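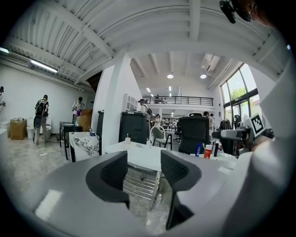 工单主题:Purnus 登记册里 Cletberg 那棵大椴树,测高数据和旧档案对不上
提交人:Nermin Çetinkaya
受理人:Edgardo Padilla(Detside 树木数据支持组)
提交日期:27/11/2020
优先级:普通
状态:已解决,留一条后续

【Nermin 的初始描述】
Edgardo 你好,好久没有麻烦你了,希望你那边一切都好。先说一声抱歉,这封可能会写得长一点,我试着短一些,写着写着又长了。

事情是这样的:我在整理 Cletberg 老墓园那一片的古树条目,里面有一棵椴树,登记册里的编号是 156。夏天也就是七月份我去测过一次,用的是激光测高仪,现场读数写在本子上,回来录进了 Purnus 的网页表单。前几天要给这棵树打印说明牌,我把条目调出来一看,树高那一栏显示的数比我本子上的高出一大截,旁边还多了一个黄色的三角形提示,写着“与历史记录存在冲突”。点三角形没有反应,鼠标放上去也没有更多说明。

还有一件事,不知道有没有关系:树种那一栏我录的是小叶椴,保存之后变成了阔叶椴。我改回来,保存,页面说保存成功,刷新之后又是阔叶椴。这样来回试了 3 遍,每遍都一样。我换了浏览器,也退出重新登录过,还请同事用她的账号试,结果没有变化。

树本身我是有把握的。叶子背面脉腋里的毛是锈褐色的,果实壳薄,一捏就扁,棱也不明显,怎么看都是小叶椴。那棵树在墓园北墙根,树干基部有一圈萌条,长得像一丛灌木,量胸径的时候得把它们扒开才能把卷尺绕过去,我的袖子每次都被勾住。这些和故障没什么关系,只是想说我在那里站得够久了,不太会看错树。

麻烦你有空看看,不急,说明牌月底之前送去刻就行。

【Edgardo 的第一次回复】
Nermin,收到你的工单很高兴,写得长一点完全没有问题,你写的那些细节常常正是我要找的东西。

我先看了后台的修改记录。你七月那次录入是完整的,数值和你本子上的一致,所以请放心,你没有录错。之后有一条自动合并的操作,来源写着“Gil 旧册导入”。Gil 是我们后来接进来的一批纸质档案,早年的普查员手写,后来请人誊成表格。那批档案里也有一个 156 号,同样写在 Cletberg,树种是阔叶椴。系统看到编号和地名都对得上,就把两条当成了同一棵树。

有几样东西想请你帮忙确认一下:
一、你的条目里有没有填坐标,填的是树干位置还是墓园大门的位置。
二、胸径是在离地多高处量的。
三、墓园里或者附近有没有另外一棵大椴树,哪怕是已经倒掉的。

在你回复之前请先不要再改树种那一栏。每保存一次,合并程序就会重新跑一遍,把旧册的值再盖上来,这也是你看到它反复变回去的原因。

【Nermin 的补充】
谢谢你回得这么快!我泡了壶茶,一条一条答。

坐标填了,是树干位置,我贴着树站着取的点,等了一会儿才让它稳定下来。胸径按 1.3 米量的,树站在缓坡上,我从上坡一侧起算,备注里写过。

第三条我特意去问了住在墓园隔壁的老太太,这一问可真问着了。她说从前磨坊路口还有一棵更大的椴树,离墓园有大约 200 米,她小时候夏天总在那底下等她父亲收工,整条路都是椴花的甜味。后来有一年大风把树冠劈掉了半边,村里怕出事,就放倒了。她说不准是哪一年,只记得那时候她还没有结婚。我顺路走过去看了看,路口有一块圆圆的洼地,草长得比旁边密,有没有树桩我没有扒开看。

所以我猜旧册里说的就是磨坊路口那棵?如果是这样,旧册的普查员没有认错树种,我也没有认错,我们两个只是在说两棵树。这么想我心里倒是舒服多了,前两天我还在怀疑自己的眼睛,把压好的叶子又翻出来看了一遍。

【Edgardo 的第二次回复】
你的猜测和我这边查到的对得上。我把 Gil 那一页的扫描件调出来看了,誊写表格的时候“位置说明”那一列被漏掉了,原件上写的是“磨坊路口,路东”。旧册的编号是按村子排的,登记册的编号是按录入顺序排的,两个 156 碰在一起纯属巧合。

处理过程记在下面,方便以后有人翻到:
1. 暂停了 Cletberg 全部条目的自动合并。
2. 把 156 号拆回两条。你的那条保留原编号,恢复到七月录入时的版本,树种小叶椴,树高和胸径都按你的测量值。
3. 旧册那棵另建条目,树种阔叶椴,状态改为“已不存”,位置按扫描件填写,并把老太太的说法放进备注,注明是口述,年份未定。
4. 黄色三角形点不开是另一个毛病,提示框的文字没有加载出来,我已经单独转给做网页的同事。
5. 用同样的条件查了一遍,还有 8 个条目也是只靠编号和地名合并的,我会逐个对照扫描件,核完之前它们都会挂上“待核”的标记。

请你刷新页面看一下,尤其是树种那一栏,随便改一下备注再保存,看看它还会不会自己变。

【Nermin 的确认】
刷新了,都对了。备注里加了一句关于萌条的话,保存,再刷新,还是小叶椴,树高也是我本子上的那个数。三角形没有了。说明牌的文字我今天下午就发给刻字的师傅。

另外想问一句,那棵已经不在的阔叶椴,条目里能不能放老照片?老太太说她家阁楼上可能有一张,是她父母站在树下拍的,她要等儿子回来帮她爬上去找。如果找到了,我扫描好传给你。

【Edgardo 的结单说明】
可以放,“已不存”的条目一样能传图,上传时在来源一栏写明是谁家收藏、是否同意公开就好。她要是愿意讲讲树有多粗,比如几个人能合抱,也请一并记下来,旧册里的胸径一栏是空的。

本工单标记为已解决。自动合并以后要加上坐标或位置说明的比对,这项改动另开了一张单子跟进,Nermin 已加为关注人。照片找到以后直接在这里回复即可,工单会自动重新打开。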